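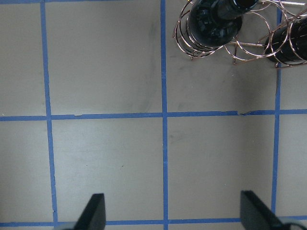 Blue tape squares on a tabletop, with a copper-toned wire wine rack in the upper right corner.

Dekano Questions the Case for the Taped Table

Home storage publisher finds little support for claims made by sellers of tabletop layout kits

FOR IMMEDIATE RELEASE
30 September 2021

Dekano, the publisher of household storage and kitchen guides, today released The Taped Table, a report on the growing habit of marking out tables and counters in squares of masking tape and giving each object a square to live in. The report finds that the method can help with a few narrow jobs. It does not find that the method does most of what its sellers say it does.

Layout kits have become a regular item in home goods catalogs over the past two years. A typical kit holds a roll of low-tack tape, a spacing card and a booklet. The best known, the Barnby Table Planner, costs $28 and promises "a calmer surface for life." A refill roll is sold separately. Dekano was unable to find any difference between the refill and the blue masking tape sold in hardware stores, apart from the label and the price.

"We kept reading that a grid changes how people use a table," said Razia Rind, head of household research at Dekano. "I would like that to be true, I have a terrible table. But when we asked the companies what they were basing it on, we mostly got the booklet sent to us again."

For the report, Dekano followed 227 households that agreed to tape a dining table, sideboard or counter and keep the lines down for 28 days. Each household kept a short diary and answered a set of questions at the end. Barnby and a second seller, Abbasi, were both invited to supply their own test results. Abbasi replied that its guidance was "drawn from customer experience." Barnby did not supply results.

What the diaries show is fairly ordinary. Most households reported a tidier surface in the first few days. Clearing everything off a table in order to tape it will do that, and the report notes that none of the sellers appears to have allowed for it. By the end of the period many diaries described mail, keys and chargers lying across the lines as they had before there were any lines to lie across.
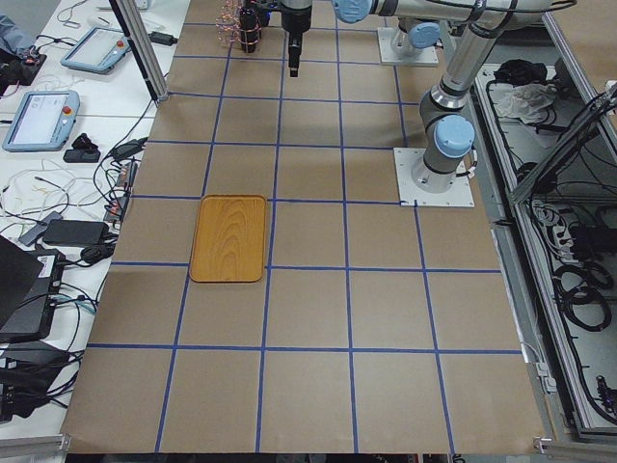

Square size is where the kit instructions are weakest. Both booklets give one spacing for every table and tell the buyer to place one object in each square, without saying which objects they have in mind. The advice works well enough with a piece that suits it: a rectangular wooden tray with rounded corners, set down inside a single square with the squares in front of it left clear, looks settled and is easy to put back in the same spot. Few households own a tableful of pieces like that. Diaries mention casserole dishes that took up two squares, a fruit bowl that sat on a crossing of four, and a great many small things that rolled around in a square much too big for them. Asked about this, Abbasi suggested buying trays.

Tall pieces raise a separate problem. The booklets treat a table as flat and a bottle rack as one more shape on the plan. A wire wine rack has height, and it needs room around it for a hand to draw a bottle out. Several households gave a rack its own square, as instructed, and then found that whatever stood in the next square had to be moved each time somebody wanted wine. Others pushed the rack to a corner of the table, where it would most likely have gone without the tape.

Then there is the tape itself. Sellers describe it as clean, crisp and ready to lift away at any time. Masking tape is a temporary product meant for painting, and on a surface in daily use it picks up nicks and ragged spots along its edges. Diaries from the second half of the trial return to this again and again.
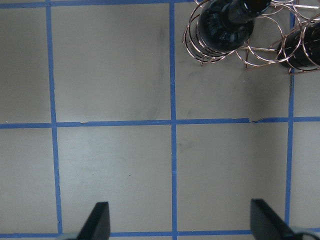
Replacing a worn strip is easy to do, but it means breaking every crossing on that line, and a new strip laid over old ones leaves ridges where thin-stemmed glasses can wobble. Some people patched the bad spots with short pieces. Some stopped noticing. Dekano's view is that a product sold on neatness should come with a plain statement of how long it stays neat, and neither booklet has one.

The report does not dismiss the idea entirely. Tape lines were useful to people setting the same table for the same meal over and over, and to parents teaching children where plates go. They were also handy for planning: a strip or two on a bare table gives a fair idea of whether a new tray or rack will fit before anyone pays for it. That takes a few minutes and a roll of tape most homes already have in a drawer.

"If you want to try it, try it with what you've got," said Rind. "Leave it down for a week. If you still like it, fine, carry on. I would want a much better reason than I've seen so far before I spent $28."

Dekano also looked at the claim, repeated in several catalogs, that a gridded table "saves nine hours a month." The claim has no source in any catalog Dekano checked. Households in the trial were asked to write down time spent clearing and setting. The totals went up in some homes and down in others, and the report draws no conclusion from them. Rind cautions that a diary study of this kind has limits of its own. The households volunteered, they knew what was being tested, and there was no untaped group to compare them with. A follow-up with a comparison group is planned to start in November.

Readers considering a kit are advised to measure their largest everyday piece first, to test any tape on a hidden part of the table, and to ask the seller for the evidence behind any number printed on the box.

The Taped Table is available free of charge to subscribers of Dilen, Dekano's home storage newsletter. Printed copies can be requested from the press office while stocks last; 700 have been printed.

About Dekano
Dekano publishes guides and test reports on storage, tableware and kitchen furniture. It buys the products it reviews at full retail price and does not accept advertising from their makers. The kits used for this report were bought from the sellers' own online stores.

Media contact
Razia Rind, Household Research, Dekano
Interviews and the full diary summary are available on request.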